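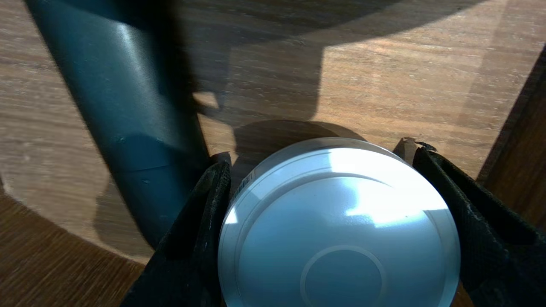
百科 > 生活・家政 > 食品保存 > 賞味期限と容器神話

前の項目 次の項目 索引 分類一覧

読了時間 3分

容器神話(ようきしんわ)とは、保存容器の形状や密閉性能を高めさえすれば乾物や粉類の品質が長く保たれるとする、家庭向け実用書や販売広告に広く見られる主張を指す俗称である。「密閉信仰」とも呼ばれる。食品保存において容器が一定の役割を果たすことは疑いないが、主張の多くは条件の記述を欠いており、効果の大きさについては裏付けが乏しい。

概要
乾物の劣化には、吸湿、酸化、虫害、におい移りなどが関わる。蓋の閉まる容器が直接に抑えるのは主に外気や虫の出入りであり、詰めた時点で中にある空気や水分には及ばない。湿った粉を密閉すれば、湿気はそのまま内部に残る。ところが広告では、これらの要因が「鮮度」の一語にまとめられることが多く、何がどの程度防がれるのかを読み取ることは難しい。

円筒形と角形
円筒形の容器は角がないため空気がよどまず、中身が傷みにくいという説がある。出典をたどると、販売店の冊子か、別の冊子からの孫引きに行き着く場合がほとんどである。円形の蓋は縁に力が均等にかかりやすいとされ、密閉の面ではある程度もっともらしい。しかし差が出るとしても、パッキンの材質や汚れ、開け閉めの頻度の影響と切り分けた比較はほとんど示されていない。棚に並べたときの無駄は円筒形のほうが大きい。

商品と宣伝
フルティエ(Flultier)社の容器「ソパクア」(Sopacua)は、茶葉の香りを「2倍長く」保つとして売り出された。何と比べて2倍なのかは説明書に記載がない。同社が根拠に挙げた試験は131個の試料を30日間置いたもので、対照は蓋を開けたままの皿であった。開放した皿より蓋つきの容器が優れるという結果は、他社の蓋つき容器に対する優位を示さない。競合するイットサイド(Itside)の製品も似た表現を用いており、事情は大きく変わらない。

批判
家政評論家の佐々木努(Tsutomu Sasaki)は『容器を買う前に』で、家庭での保存の失敗は容器の性能よりも、詰め替えの際に日付を控えないこと、古い中身の上に新しいものを足すことによると論じた。もっとも、佐々木の議論も主に読者からの手紙に基づいており、偏りを免れない。手紙を寄せるのは失敗した人が多く、うまくいった人の習慣はほとんど含まれていないためである。

白い容器は光を遮るので茶や香辛料に向くという記述も多い。ただし、遮光の程度は色だけでは決まらず、素材と厚みにも左右される。戸棚の中に置くのであれば、色を論じる意味はさらに小さくなる。

擁護論
スタノモフ(Stanomov)式整理法の支持者は、容器を揃えると在庫が把握しやすくなり、結果として廃棄が減ると主張する。これは容器の性能ではなく使う側の行動に関する主張であり、本項で扱う鮮度の問題とは区別を要する。揃えるために買い足した容器の費用を計算に入れた例は見当たらない。

関連項目
乾燥剤/茶筒/米びつ/脱酸素剤

最終更新 2019年9月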